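I caught Edith Mamani at the end of her shift, when she'd just hung up her gloves and wanted a coffee more than she wanted to talk to me. She wrote most of the handling rules at Rodik, the ones people grumble about and then quote at each other, and I'd been bugging her since May for an hour of her time. I got forty minutes!

We started with the first version, which she calls "the brick." It had 10 pages on gripper checks alone. "I was proud of it," she told me. "Then I watched a new guy flip straight to the back to find the phone list." So she cut it down to one sheet, laminated it, and hung it at eye level.

What's on the sheet? Mostly stuff to do before you pick anything up. Wipe the marker cubes. Open and close each jaw twice. Look at the floor where you'll be standing (cords are her big thing, she came back to cords three times). And if a cube gets knocked, you stop and log it, even when it looks fine. "Especially then," she said. "We threw out 1503 recordings over one cube that had been bumped and pushed back by hand."

I asked whether that was a bit harsh – couldn't they have saved some? She shook her head. They'd kept 3287 from the same stretch, and she'd rather have those and trust them.

The rule I liked best is about clothes. Garments on a rack get handled at the pace you'd use at home, with no showing off, and both hands stay where you can see them. Ultico, who they share the sheet with, wanted a speed target in there, and Edith fought it for weeks. She won, more or less. There's a line about "steady pace" that she still doesn't love.

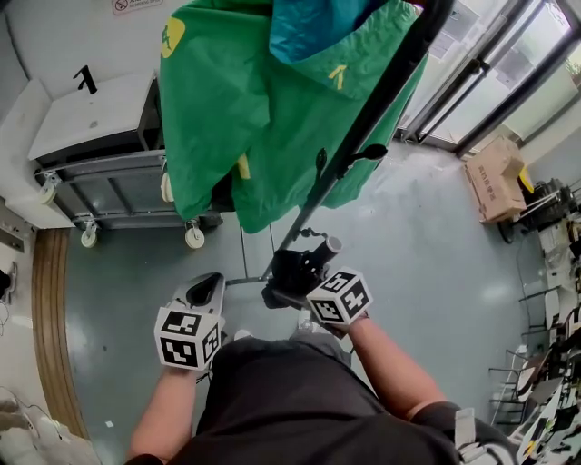 Nguyen-Tran told me later that the steady pace line should go altogether, and that a rule you can't check has no place on a one-page sheet. I passed that on to Edith, who laughed and said she'd been waiting for somebody else to say it. The next version goes out after Cusetti sends back their notes – she's already got a pen mark through that line.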